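Demonstration gathering with hand-held grippers

Demonstration gathering is the practice of recording people as they carry out everyday manual tasks, so that a learning system can later be trained to perform those tasks with a robot arm. In the hand-held form of the practice, the person does not steer a robot. The person holds a gripper in each hand, of the same general shape as the one fitted to the arm, and does the task with it. The article describes the method as it is used in the Valtik programme at Durthorpe, with shorter notes on related work at Pornholm.

Background

Early collections of robot examples were made by teleoperation, in which an operator moves a full robot from a distance. The method gives exact joint readings but ties each recording to a working machine, and operators need long practice before their movements become smooth. Hand-held grippers were taken up as a cheaper and more portable choice. They record the movement of the hand and the opening of the fingers, and leave the question of how an arm should reproduce that movement to a later stage.

The Valtik programme began in January with 7 operators and was placed under the direction of Iker Iglesias. Its first set of examples, known as Âu, concerns the handling of household and office objects, cutting tools among them.

Equipment

Each gripper has two fingers with soft inner pads. In the Valtik pattern the body is light in weight and a cube bearing black-and-white square markers is fixed near its base. The markers allow the position and angle of the tool to be worked out from any camera that has them in view. A cube is used in preference to a flat plate so that at least one face is likely to remain visible as the wrist turns. A second viewpoint is taken from the head, and a third from the tool itself. Scissors are a common test object, as the handles must be held firmly while the blade is kept clear of the other hand.
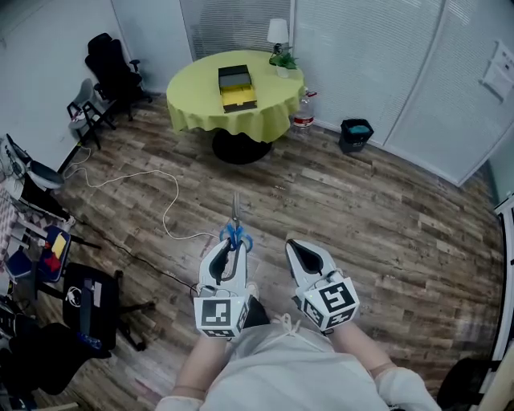 Procedure

A session is divided into short recordings known as episodes. Before the first episode the operator shows the markers to the cameras and opens and closes each gripper fully, which fixes the limits of travel. The operator then performs the task at a steady pace, pauses, and returns the objects to new starting places. Changes of starting place are considered important, because a system trained on a single layout tends to repeat one path through space whatever is put before it.

Operators are asked to keep both grippers within view of the head camera, to avoid touching objects with their fingers, and to finish an episode even when a grasp has slipped. Recovered slips are kept and labelled as such. Episodes in which an object leaves the work area are marked for review by a second person.

Rooms are left furnished. Iglesias has argued in programme notes that ordinary tables, chairs, lamps and plants in the background give the learning system a fairer idea of the places in which it will be used. Consuelo Miranda, who leads the review group at Pornholm, prefers a plain backdrop for the first stage of training and furnished rooms for the second. The two sites have kept their separate practices.

Use with robot arms

Examples gathered by hand are of limited value until they have been compared with the movement of an arm. For this reason a workstation is often kept in the same room. A board printed with the same kind of square markers may be stood beside the arm to give a common point of reference.
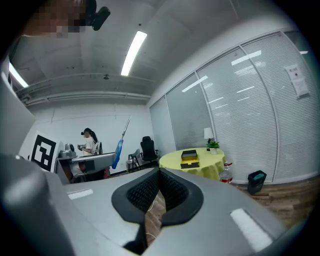

Operator with a hand-held device at the arm workstation; marker board at left.

Size and review of the collection

The first release of Âu holds 2,898 episodes. Around 14 per cent of the original recordings were left out at review, most of them for lost markers or for timing faults between cameras. Each remaining episode carries a short written description of the task and a note of which hand was leading.

Limitations

Hand-held grippers do not measure the limits of a robot's joints, and an operator can easily make a movement that the arm cannot follow. Force is recorded poorly or not at all in the simpler designs. Tiredness also affects the results, and Valtik sessions include 3 rest periods. Faces caught by the cameras are blurred before release.

See also

Imitation learning
Teleoperation
Fiducial marker

Reader comments

m_harrow: Is the marker cube the same size at both sites? The Pornholm notes mention a smaller one.

Tessel: Smaller at Pornholm, yes. They changed it after the first batch and the older recordings were not converted.

pk44: "Leading hand" needs a definition. With scissors I would call the cutting hand the leading one, but the labels in the Âu set do not always agree with me.

m_harrow: Thank you both. I have added a note to the talk page.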